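3.2 Credits and the division of second unit work

The credit lists used in this section come from the Dilia catalogue, which records the full end titles of feature films held in the Eltness and Satley collections. We took every feature with a separate heading for a second unit, which gave 179 films. Of these, 3 were later left out, as the heading was followed by no names. Films in which second unit staff were listed among the main crew were not included, even where trade press of the time made it clear that a separate unit had been at work. This makes our sample smaller than that of Fung, which drew on call sheets as well as titles, but it means that each entry can be checked against a print.

A second unit is taken here to mean any crew that shot material for the finished film under a director other than the one named in the opening titles. Under this rule an aerial unit counts if it had its own director and does not count if it had only a camera operator. Model and miniature units were treated in the same way. We did not try to separate action work from inserts at this stage, although the two are often spoken of as different trades. Insert work covers close shots of hands, letters, clocks, food and small props, and it is often done at the end of a schedule, when the main cast have left. Action work is usually planned much earlier and has its own storyboards. Figure 4 gives the order in which the units joined each production and is discussed in section 3.4.

The 176 remaining films gave 904 separate credits under the second unit heading. Each credit was entered once for each film, so a focus puller who worked on several productions appears several times. Spelling was made uniform by hand. Where the same name appeared in two departments on one film, both entries were kept, as it was common on smaller productions for a camera operator to be credited as director of photography for the second unit as well.

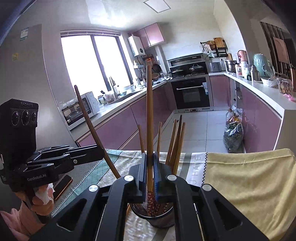 The camera department accounts for 300 of these entries, more than any other. This was expected. A second unit can work without a sound crew, since most of what it shoots is given new sound later, and it can often borrow costume and make-up staff from the main unit for a morning. It cannot work without its own operator and assistants. Stunt staff come next, but their numbers are less reliable, as performers were often placed in a single list for the whole film and only the coordinator was named under the second unit.

The credit of second unit director itself shows more variety than the others. In the earlier titles it is often shared with another post, most often assistant director or director of photography. In the later titles it usually stands alone, and the same names return from film to film. We read this as a sign that the post had become a career in its own right by then, though it may also reflect a change in how titles were drawn up. The Eltness prints are of some help on this point, as several of them survive with both a domestic and an export version of the titles. In most pairs the second unit list is shorter in the export version, and the names dropped are nearly always those of assistants.

Two limits should be kept in mind. The first is that a credit says nothing about how long a person worked. A unit hired for a July night shoot and one that worked beside the main crew for a whole season look the same in the catalogue. The second is that the Satley collection is strong in studio features and weak in films made on location with small budgets, where the work may have been divided quite differently. Section 3.3 takes up the first of these problems by setting the credits beside the surviving production reports.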